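About Us

Hi, I'm Rocío Carrillo, and I started Clelcombe Swift Watch from a kitchen table with a pair of secondhand binoculars and one very patient landlord. If you've ever stood on a sidewalk at dusk with your head tipped back while chimney swifts went screaming overhead, you already know why I do this. If you haven't, come find us in August and we'll fix that!

We're a small company, 3 of us year round, and what we do is look after birds that nest in and on buildings. Mostly that means chimney swifts, with a good number of barn swallows and purple martins and the occasional phoebe who has picked somebody's porch light. We survey old chimneys, put up nest towers, and talk to roofers (so much talking to roofers) before they cap anything.

The Prusia tower is the one people ask about. It's our oldest, out behind the feed store, and it has had a nesting pair in it every summer but the first. Swifts are funny that way. They'll ignore a brand new tower all season, then move in the next year as if they'd been paying rent the whole time. They can't perch like a songbird, so they cling to the inside wall and glue their twigs up there with saliva. I still think that's the best thing I know about any bird.

Our big event is the fall roost count at the old Destard school. Last season we had 649 birds go down that one chimney in a single evening, and the year before it was 317, so you can imagine the noise from the lawn chairs. The count starts half an hour before sunset. Bring a jacket and something to sit on. Dogs are fine if they're okay with clapping.

We also have 41 towers and martin poles on our maintenance list now, spread between here and Ong, and every one gets cleaned out and checked before the birds come back in spring. If you've got one of ours and it's leaning, or wasps have found it, email me and I'll put you on the route. 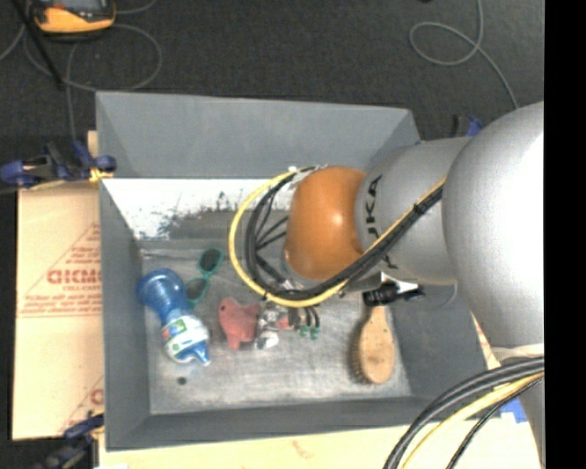

Orange and gray KUKA arm over a gray bin.

What else? We do school visits, and I bring an old nest in a shoebox that the kids can look at up close. We don't take in injured birds, as that takes a license and a lot more room than we have, but call us and we'll give you the number for the nearest rehabber. If a baby swift has come down into your fireplace, close the damper behind it, keep the cat out, and call right away, even if it's early. I'm up by 6 a.m. most days.

The office is on the Clelcombe side of the bridge, upstairs, green door. Come say hi, and look up on your way in!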